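Night Episodes

Rhea Gatchalian had 19 episodes left to record, and the white queen kept falling over.

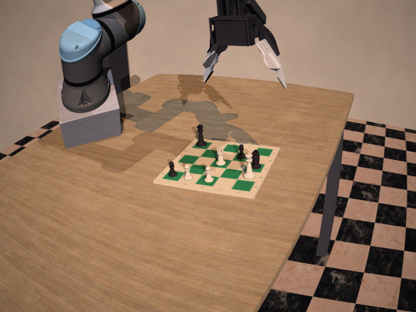
She reset the simulation and took hold of the controller again. Each episode was supposed to be one clean move: reach, close, lift, set down, let go. Brarkatix paid by the accepted episode, and the checker threw out anything with a dropped piece.

"Go slower on the knight," Fedir said from the next desk. "It's the head. The fingers slide off."

"I'm not on the knight."

"When you get there, then."

She moved a pawn one square and saved it. She moved the rook and saved that too. On the queen she came down a little crooked, stopped, backed off, and came down again straight. It stood where she left it. The checker marked the episode yellow – hesitation – and asked if she wanted to keep it.

At Siltthorpe they had told her to delete the yellow ones. She thought about the model that would learn from all this, thousands of moves with never a second try in any of them.

"Do you keep your yellows?" she asked.

Fedir took off his headphones. "Saimi says not to."

"That isn't what I asked."

He looked at his own screen for a while. "Some," he said.

Rhea pressed keep, typed "corrected approach" in the notes box, and loaded the next board.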